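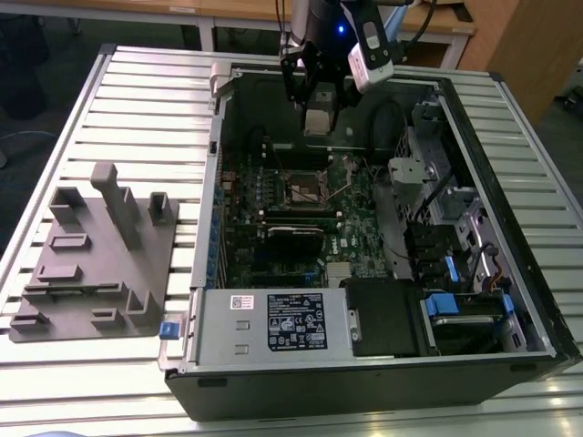

Do you need an expensive gripper to take computers apart with an arm?
For most of the job, a plain two-finger gripper will do, provided you test it on your own parts before believing the spec sheet.

Spec sheets are where I got burned. The Wano brochure promised a grip for "any small component", and the Trudness one said much the same in bigger type. Neither said which component, or held at what angle. So run your own comparison.

1. Clamp the tower or block it in on its side, open side up. If the case can slide, you're testing the table.

2. Pick one part and stick with it. Small pieces with ridges are good, as they show up fingers that only touch on the high spots.

3. Teach the pick by hand, then run it at low speed. Watch the wrist as well as the fingers. A camera on the side of the wrist needs room too, and a drive cage is an easy thing to hit.

4. Do 80 picks per gripper. I used to do 17 and call it a trend, until Sobia Khattak reran my numbers and the winner changed.

5. Log every drop, every twist and every time you reached for the stop button. Chaltu Hadgu adds a column for "looked wrong but worked" — I resisted this for months and now use it.

6. Swap grippers and repeat with the same part, path and speed. Redo the tool offset first.

Loose cables inside the case will spoil a run faster than bad fingers. Tie back what you can, and write down what you couldn't.

I wouldn't trust a gap of two or three drops between grippers. Run it again on Friday with the lights changed and see if it's still there.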